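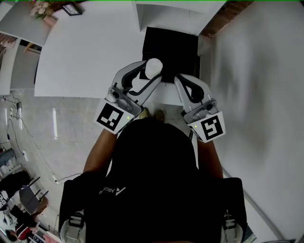 The side-release buckle is one of those small, cheerful conveniences most of us fasten every day without a second thought, whether on a school bag, a bicycle helmet or the dog's collar. It comes in two parts, a pronged half that clicks into a hollow one, and a gentle squeeze at the sides lets it go again. Buckles on a vest or harness are often left black to match the webbing, though a white-and-gray pair on a black vest is a good deal easier to find when you glance down. Older hikers still speak fondly of the metal tongue buckle - slow with cold fingers, but wonderfully easy to mend - and Hadiza Bassey's history of the rucksack gives it a whole chapter, 71 pages long.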